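Speaker notes — "Holding Water Back: What a Small Grid Can Do With Its Old Dams"
Evening session, the long version. Skip the bits in brackets if the clock is against me.

Hello, thanks for coming, get settled, there are seats down front and I promise not to pick on anyone.

Start with the kettle question. Ask who boiled water this morning. Wait for hands. Then ask who checked with the power company first. (Usually gets a laugh. If it doesn't, just keep going, don't explain it.)

So my whole talk is about that. You flip the switch, and somewhere a machine has to push a little harder right then. On a big grid you never feel it. On a small one like Gatden, with 11 feeders and one skinny line to the outside world, you feel it a lot.

SLIDE: map of the Gatden valley
Point out the upper pond, the lower pond, and the old powerhouse in between. The powerhouse was built to run flat out all day long. That made sense back when the mill took everything it made. The mill's gone, and now we've got solar on half the barns in the valley, so at noon we've got more than we can use and at dinner time we're buying it from the neighbors at whatever price they feel like.

What we wanted to try was dead simple on paper. Close the gates some at noon, let the pond come up, open them again in the evening. Cường Trương, who I've worked with for years, called it "using the pond as a piggy bank" and I've stolen that for every talk since. Say his name, he's probably in the room.

SLIDE: the October week
Give them time to look at this one. Top line is demand, bottom line is what the solar did, and the wiggly mess in the middle is us trying to keep up. Saturday is the interesting day. Clouds came over fast after lunch and we lost 200 kilowatts in less time than it takes to find your glasses. The gates are slow! They're old, they were never made to move that often, and the first time we asked them to, they took their sweet time.

People always ask why we didn't just put in a battery. We did, a little one. It's rated at 300 kilowatts, and it'll hold that for half an hour, so it covers the gap while the gates are still moving. The battery does the quick jobs and the water does the long ones. (Don't go into the droop settings here. I did that once and lost the back three rows.)

SLIDE: control box diagram
The controller is called Narano and Vikas Rastogi wrote nearly all of it. It looks ahead a few hours, makes a guess about sun and demand, and picks a pond level to aim for. Then every minute it looks again and changes its mind a bit. I like that about it — it's not proud.

Own up to the bad guess. We had the evening peak too early by almost an hour for the first month, because we'd fed it summer habits and folks eat at a different time once it gets dark. Vikas fixed it in an afternoon and then teased me about it for weeks, fair enough, the habits table was mine.

Mention silt. Everybody forgets silt. When the pond goes up and down every day, the stuff on the bottom moves around, and some of it heads for the intake screen. We had to clean that screen a lot more often than planned. If you take one boring practical thing home tonight, budget for the screen.

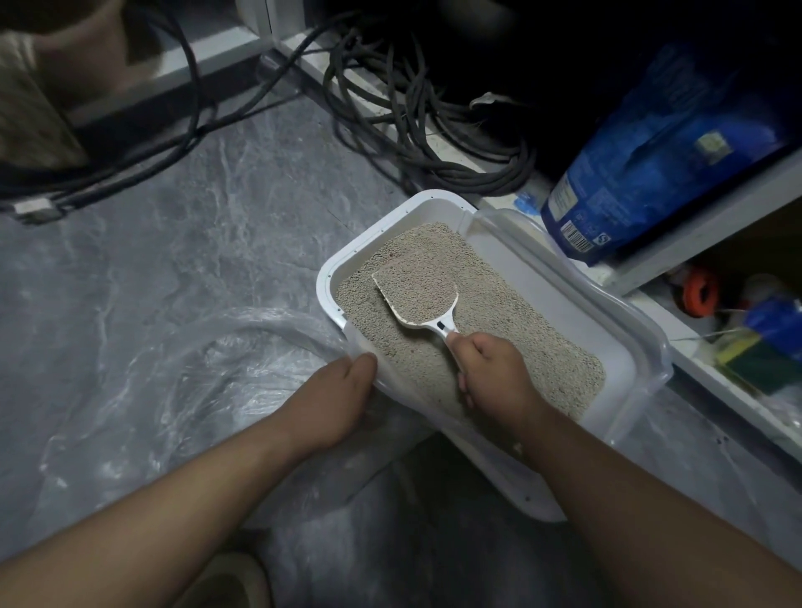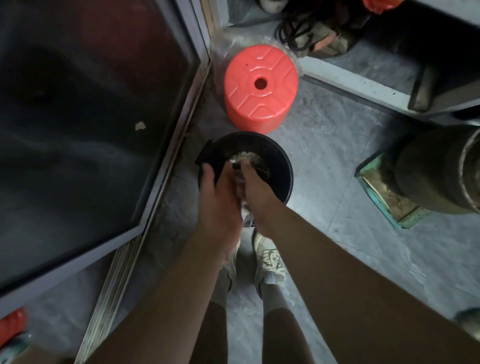

SLIDE: money
Keep it short. We ran the scheme for 202 days. Evening purchases dropped, not to zero, but enough that the bill looked different and the co-op board stopped asking me if the ponds were "a hobby." The extra screen cleaning ate a chunk of the savings and I'd rather say so up front than have somebody dig it out of me in the Q and A.

SLIDE: what's next
Two things. First, faster gate motors, which are ordered. Second, we want to link up with Vurley, the next valley over. Their clouds come through before ours do, so their solar dropping off would be a pretty good warning bell for us. We'd only need a few minutes.

If they ask about fish: yes, there's a minimum flow, no, the controller can't go under it, and it's a hard stop in the gate hardware too, so even a really bad guess from Narano can't dry out the stream.

If they ask about ice: we don't know yet. Say that plainly. Ask if anyone in the room has run gates through a hard freeze, and get their email.

Thank Cường and Vikas. Water bottle and clicker go back to the front desk.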